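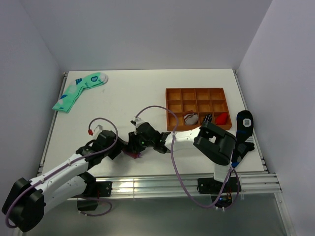 Sorcha Noonan
Small laundry first this week. Socks, cloths, the little things that always end up at the bottom of the basket.

Sorcha Noonan
I do it on a plain white table now. The bed was too soft, and I kept losing dark things in the duvet.

Sorcha Noonan
The dark red ones get washed on their own. They ran in August and took a Lodholm pillowcase with them.

Sorcha Noonan
Method, for Shona who asked: flatten it, pull the crumpled edge straight, fold once, fold again. Stack to the left.

Sorcha Noonan
Anything smaller than a hand towel I do in batches of 20. After that I stop for tea.

Sorcha Noonan
Still looking for drawer dividers that fit a shallow drawer. The Trorkico ones are too tall by a finger. Suggestions welcome.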